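FOR IMMEDIATE RELEASE

Kudcombe Parts Swap and Repair Fair Returns This January With Twice the Tables

KUDCOMBE — Well, we did it again! The Kudcombe Parts Swap and Repair Fair is coming back in January, and I'm so happy to be the one typing this up. My name is Murdo Rutherford, I've been running the swap since it was a handful of us trading lamp switches in my driveway, and this year we're moving into the big hall at Jardine Mill. Doors open at 9 a.m. and we'll be there until the last person has found the right screw.

If you've never been, the idea is simple. You bring the small stuff you've been saving (you know the drawer I mean) and you take home the small stuff you need. Hinges, knobs, zippers, bike parts, sewing machine feet, radio dials, jar lids, drawer pulls, all of it. No money changes hands at the swap tables. You don't have to bring something to take something either, although most people show up with a coffee can of bits and leave with a different coffee can of bits.

Last year 312 people came through, which was a squeeze in the old room, let me tell you. There was a line for the sewing table that went out the door and past the bakery. A man drove in with a toaster from his grandmother's kitchen and went home with a new cord on it, and I heard from him in the spring that he's still having toast. I love getting those notes. Keep sending them!

So, what's new? First of all, space. We'll have 15 repair tables this time, and each one has its own sign hanging over it so you can find it from the door. Clocks and watches are by the windows for the light. Lamps and small appliances run along the back wall near the outlets. Clothing and bags are up on the stage, with a bench for people waiting. Bikes are out in the covered loading area, so please wheel them around the side and don't try the front steps (we learned that one). 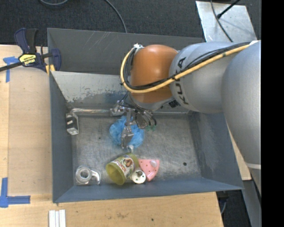

Scuffed metal bin on a wooden tabletop.

Sorting is the part I get the most questions about, so let me walk you through it. When you come in, head left to the drop-off counter. Please have your parts in separate bags if you can, even just metal in one and plastic in another. A label is a huge help. "Brass, off an old dresser" tells us plenty, and "misc" tells us you're human like the rest of us. We'll put everything out by type and top up the tables all day long, so it's worth taking a second lap after lunch.

A few things we can't take: paint, batteries of any kind, propane canisters, car tires, and anything with gas or oil still in it. Also no mattresses. Somebody always asks.

I'm also very pleased to announce two new partners. Flarketti, the fabric and notions shop on Mill Street, is giving us thread, needles and elastic for the clothing tables, and they're running a free darning class at 11 a.m. You'll get to take your darning needle home. Clakex, the hardware folks out by the rail crossing, are lending us their key-cutting machine and a patient person to run it. Bring your old key, and bring a spare one too if the first is badly worn, because a worn key makes a worn copy.

The other new thing is the kids' take-apart corner. We've got 13 old telephones and typewriters for kids to open up with real screwdrivers. No need to put anything back together. Grown-ups can sit nearby and drink coffee, and I expect some of them will end up on the floor with a typewriter in their lap before noon. Kids under eight need an adult with them the whole time, please.

"I've fixed the same kitchen chair four times now and I'm fonder of it every time," is what I told the crowd when we closed up last year, and I'd say it again. That's how I feel about this whole event. I like seeing a zipper come off a ruined jacket and go onto a good one. I like it when two strangers get into a long talk over a box of door hinges.

Lunch will be soup and rolls, served from noon until it runs out. There's a vegetarian pot and a chicken pot. Bring your own mug or bowl if you want to save us some washing up — we'd be grateful.

Parking is free in the lot behind the mill, and there's a ramp at the north door. The 15 bus stops right across the street. If you've got a heavy box, pull up at the loading area before 10 a.m. and one of us will come out with a cart.

Admission is free. Repairs are free too, but you're asked to sit with your item while it's being worked on and lend a hand if you're able. Repair sign-ups start at the door, two items per person to begin with, and you can get back in line if there's time.

We could still use a few more fixers, particularly anyone who knows accordions or window blinds. (We've had three accordions waiting since last year!) Fixers get a free lunch and first look at the swap tables before the doors open.

About the Kudcombe Parts Swap and Repair Fair: We're a free yearly get-together for anybody with something broken or something spare.

Press contact: Murdo Rutherford, organizer. Reporters and photographers are welcome any time from 8 a.m., while we're setting up. Come find me at the drop-off counter.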